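Trocar ou arranjar, outra vez

20 de julho de 2018

Pela terceira vez este ano li um artigo a garantir que um computador de secretária "morre" aos cinco anos. O artigo vinha assinado pela redação, sem fonte nenhuma, e terminava com uma lista de modelos novos em promoção. Não digo que uma coisa tenha a ver com a outra. Digo que reparei.

O meu fez oito anos em março. Levou um disco SSD, mais memória e uma limpeza que devia ter feito muito antes. Gastei 31 euros na memória, usada, comprada à Tunar, e desconfiei dela durante duas semanas. Corri o teste de memória duas noites seguidas e não deu um erro. Continuo a achar que "recondicionado" é uma palavra que cada loja define como lhe dá jeito, mas neste caso não tenho de que me queixar.

Já a assistência da Tredley quis cobrar-me um "diagnóstico completo" antes de me dizer se valia a pena abrir a caixa. Perguntei o que incluía o diagnóstico. Responderam-me que era completo. Trouxe o computador para casa.

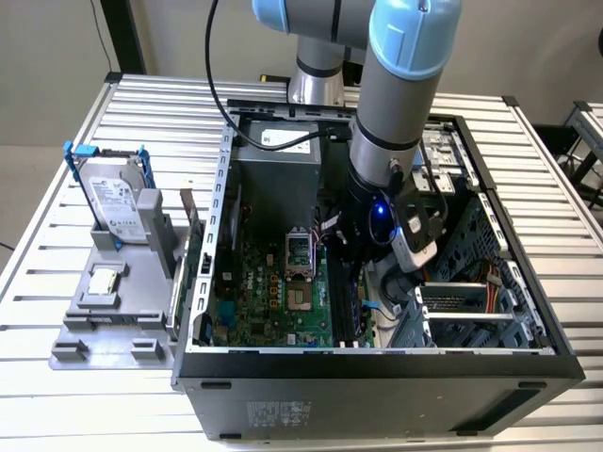

O argumento do consumo de energia também me convence pouco. É verdade que uma máquina nova gasta menos, mas as contas que vejo por aí partem sempre do princípio de que a pessoa tem o computador ligado o dia inteiro, todos os dias, e esquecem-se do que custou fabricar a nova e do destino que se dá à velha. Quando alguém mostrar essas parcelas todas na mesma tabela, leio com gosto.

Há limites, claro. Se a placa principal avaria e a peça de substituição custa quase o mesmo que um computador usado em bom estado, não vou fazer disto uma religião. E quem edita vídeo para ganhar a vida tem outras contas para fazer. Para escrever, ver o correio e guardar fotografias - que é o que faz quase toda a gente que conheço - oito anos não são nada.

Fica por resolver a ventoinha, que de manhã faz um zumbido de que não gosto. A Cillton tem uma por 9 euros com a etiqueta "ultrassilenciosa". Vou esperar pelas opiniões de quem a comprou.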